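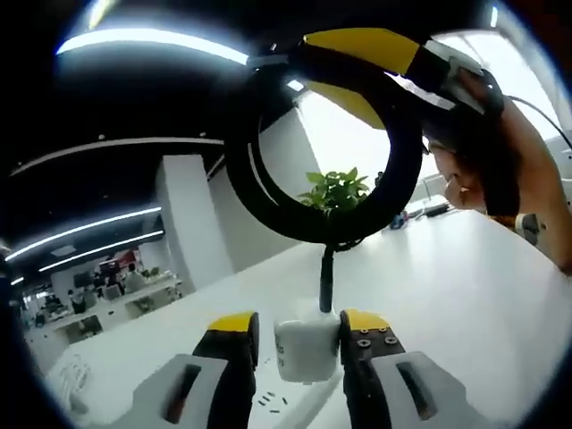 Hand-held gripper pair, yellow tips – finger maintenance
Gruvis Users Forum, Maintenance and Setup

h_ragnarsson
Our group operates two hand-held grippers of the same build. The current procedure calls for a check of the finger screws every 900 grasps. The left unit has now logged 3,171 and its jaws no longer close evenly. I would appreciate advice on whether to shorten the interval or replace the fingers.
Halfdan Ragnarsson

kamine_service
Please replace the tips first and repeat the closing test. Uneven closing at that count is generally wear in the tip. The screws should be left alone until the test has been done.

oakley_lab

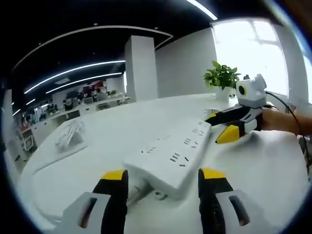 I must disagree with the previous reply. Screws on the inner face do work free, and we check ours every 24 hours of use. Our closing test is done on a long, rigid item and with both units. A power strip serves well, with one gripper at each end. Any difference between the jaws is then easier to notice than on a small part.

kamine_service
The test is sound. A fixed number of hours does not reflect load, however, and frequent tightening wears the threads.

h_ragnarsson
Thank you both. I will change the tips, run the two-unit test and inspect the screws without tightening them. The results will be posted in this thread.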